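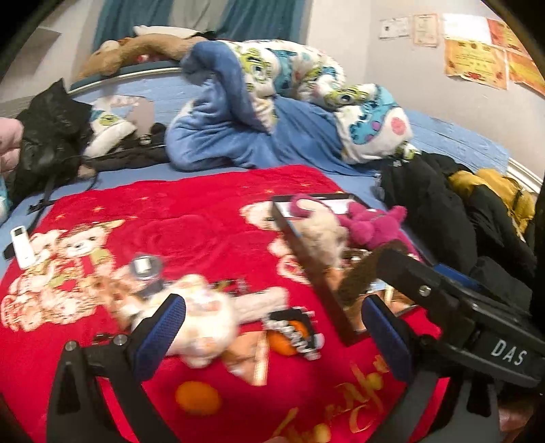
Ramil Galang wants to know why a blanket makes him warm, when the blanket itself feels cold in the evening. It is a very good question, and many grown-ups give the wrong answer to it.

A blanket does not make any heat. If you put a blanket on a stone and wait the whole night, the stone will not become warmer than the room. The heat comes from you! Your body uses the food you eat and makes heat from it all the time, also when you sleep.

So what does the blanket do? It keeps your heat near you. Between the threads there are very small spaces, and they are full of air. Heat travels slowly through air that cannot move. Without the blanket, the warm air next to your skin goes up and away, and colder air takes its place.

Animals know this trick too. A small bird on a winter branch makes its feathers stand up, and then it looks round like a ball – there is more air between the feathers, and the bird loses less heat.

You can try it at home. Ask an adult to fill 2 equal cups with warm water (not boiling). Put a wool sock around one cup and leave the other as it is. Wait for half an hour and then touch the water with a clean finger. Which one is warmer?

Now try the same with ice cubes. Put one in a small bag inside the sock, and one in a bag on a plate. Many children think the sock will melt the ice faster. Write down what you think before you look.

Next time we will read about why metal spoons feel colder than wooden ones, even when they come from the same drawer.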